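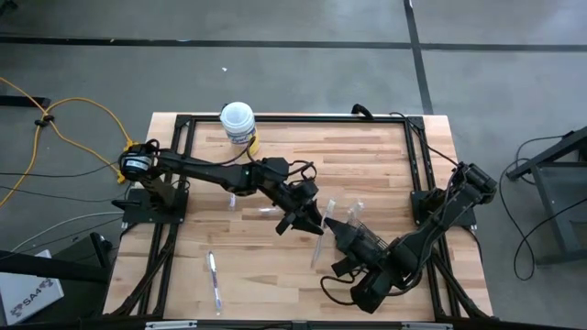 The Dircombe bench, with both arms at the work surface.

Dircombe bench

By Lorcan Tully
7 June 2025
Reading time: 3 minutes

The Dircombe bench is a two-armed robot workstation built by members of the Dircombe Shared Workshop for handling small, light parts. It consists of a butcher-block wooden top within a black aluminium frame, with one arm mounted at each side. Each arm ends in a gripper. The bench is used for practice in picking up, turning and passing objects, and it serves as the reference build for the workshop's evening course in home robotics.

Background

The workshop's first robot was a single arm clamped to a joiner's bench. It could lift and place parts but could not hold one piece steady while working on another, and its clamp shifted under load. A proposal for a fixed, two-armed bench was put forward by Hurkov, then in charge of the metalworking area, and was adopted in January of the following year. Construction took 27 weeks, much of it spent waiting for parts.

Design

The frame is made of aluminium extrusion, a slotted bar that can be bolted together without welding. This allowed the builders to move the arms several times before settling on the present layout. The arms stand on black mounting plates at the left and right of the frame and can reach towards each other over the middle of the table, where most of the shared work is done.

A wooden top was chosen over a metal one on grounds of cost and noise. It was cut from a length of kitchen worktop and can be lifted out for sanding. The builders set a limit of 800 grams on any part to be handled, well below what the arms can carry, in order to reduce wear on the joints.

The cables run along the outside of the arms. An enclosed arrangement was tried by Munov during the early stages but was given up after the cables proved hard to replace. Black tape on the concrete floor marks out the area in which the bench stands.

Use

Practice tasks are based on ordinary items and offcuts. Clear plastic pieces are among the more demanding, as their edges are difficult to make out against the wood and thin strips bend when gripped. Pens and lidded containers are also used. Course members begin with one arm and proceed to tasks needing both after 9 sessions.

A written record is kept of each task, including failed attempts. By the end of the first year it held 2000 entries, and these are open to all members on request.

Later versions

A smaller bench to the same plan was built at home by Ó Conaill, who shortened the frame to fit a spare room and used a painted board for the top. The drawings for both versions are held at the workshop.

Contact | © Dircombe Shared Workshop | Back to top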